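**Changing supervisor in the second year of a PhD: how does it look on the CV and the web bio?**

posted by **halfwaythere** in Postgraduate life

Hello all, long-time reader, first time I've had to ask for anything. I'm in my second year of a PhD in machine learning (theory end of it, learning from very few labels) and my supervisor is leaving for a job at Cusmont in October. I've got two choices. I can go with her, which means moving country and restarting the clock on some of the paperwork, or I can stay at Olmedo and be taken on by someone else in the department whose work is near mine but not the same.

I'm fairly sure I want to stay. My partner's job is here, I've got a flat I like, and the new supervisor seems kind. What's bothering me is a sillier thing. Every academic bio I read goes in a lovely straight line, you know, degree here, doctorate there, research post somewhere grand, and then the job. Mine is going to have a kink in it. Do I have to name both supervisors? Do I put the dates of each? I've got to send 124 words (their limit, and they mean it) for a summer school at Virkum and I've rewritten the thing so many times I've stopped being able to read it.

Also, will people assume we fell out? We didn't! She bought me a cake.

The other worry is money. My funding is through the department and the letter says it stays with me, but the travel pot was hers and I've no idea if that goes with her. There was a balance of 3,741 in it when she last looked and I was hoping to use a bit of it for Virkum.

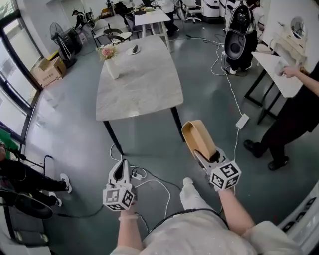
*Marble-topped table, flowers on the corner.*

Sorry for the ramble. If anyone has been through this and come out the other side with a normal-looking CV I would love to see how you worded it.

---

**marrowfat**

Been there, done it, and it looked like nothing at all on paper. My supervisor retired when I was partway through and I was handed to a colleague down the corridor. My CV says the university, the degree, the years, and then one line: "Supervised by" and both names. No dates against either. I've sat on the other side of the table since (I've read 28 applications for one post, in one weekend, with a cold) and I can tell you I didn't look at the supervisor line until I already wanted to interview the person. Then I looked to see who might be writing the reference.

That's the bit I'd put your energy into. Ask your present supervisor NOW, before she's knee-deep in moving boxes, whether she'll write for you later on. Get a yes in an email. She's the one who knows your first year, and once people start a new job they mean well but they go very quiet. I'd also ask her if she'd stay on as a second or outside supervisor. Lots of places allow it, it's usually a short form, and then you've got a tidy reason for both names being there.

As for the short bio, leave supervisors out of it altogether! With a limit that tight you want where you are, what you work on, one thing you've done, and what you did before. Something like:

> I am a second-year PhD student at Olmedo, working on how well a model can learn when hardly any of the data is labelled. I am most interested in when the unlabelled data helps and when it does harm. Before this I took a degree in mathematics and taught for a year.

I made up the last sentence, put your own in. You've got plenty of words left after that for why you want to go to Virkum, and they'll care about that far more.

On people thinking you fell out: a few might wonder for as long as it takes to drink a cup of tea. If it comes up in an interview, you say "she moved to Cusmont and I stayed" and that's the whole conversation. Mine came up once, and the person asking only wanted gossip about the retirement do.

---

**tuppenny_rice**

just put both names, everyone moves around. i had 2 supervisors from the start and still can't remember which order they go in

no idea about the money, ask the office

---

**Greyhen**

I'll take the money question, as marrowfat has done the rest so well.

It depends on whose name the pot is in and what it was given for. If it was part of a grant she won, it may well follow her to Cusmont, or the part that's left may be frozen while the two places argue over it (this can take months, I've watched it happen). If it was a start-up sum from the department, it normally goes back to the department when she leaves. Either way, the safe thing is to have your travel agreed and booked while she can still sign for it. When I was at Ikside our finance person let me pay a summer school fee well ahead on exactly those grounds, and was very nice about it, but I had to bring the offer letter with me and get the form signed the same day. Yours might be stricter.

Three things I'd ask, all in one email to the department office so you have it in writing:

- whose budget the travel money sits in
- the last day she can approve spending from it
- whether a trip booked before that day is still covered if you travel after it

Ask Virkum about fee waivers as well. Summer schools often keep a few back for students, and they don't always put it on the front page. It's worth a polite two-line message.

One small point on the CV where I'd differ from marrowfat. If you end up with papers from both halves of the PhD, with different people's names on them, I'd put the years against each supervisor after all. Mine looked a bit odd without, as if I'd wandered off topic for no reason, and adding the dates sorted it out. It can wait until you have the papers, though.

---

**halfwaythere**

Thank you all so much, I feel a hundred times better. I've asked about the reference and got a yes within the hour, plus she's keen on the outside supervisor idea and is finding out which form it is. Email to the office has gone with Greyhen's three things in it, nearly word for word (hope that's all right!). Bio is down to 97 words and I'm leaving it alone until tomorrow. Will come back and say what they tell me about the travel pot.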